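Vurham Night Market moves indoors for November

16 Sep 2026 - I'm Nantana Kaewkla, I run the Vurham Night Market, and I've got news I've been itching to share!

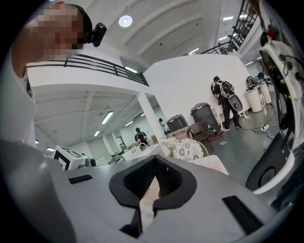

Where will the market be this winter?
We're taking over the old Dranholm bus depot on Andreadis Street, four minutes' walk from our summer spot.

My business partner Prasert Ratanaporn has signed up 20 food stalls so far (yes, the coconut pancakes are coming back), and there's heating - I asked twice. Entry stays free, and we open at 4 every market night. Parking is tight, so please take the bus if you can.

Stall applications are open until the end of the month. Press questions can come straight to me at the market office, extension 3745.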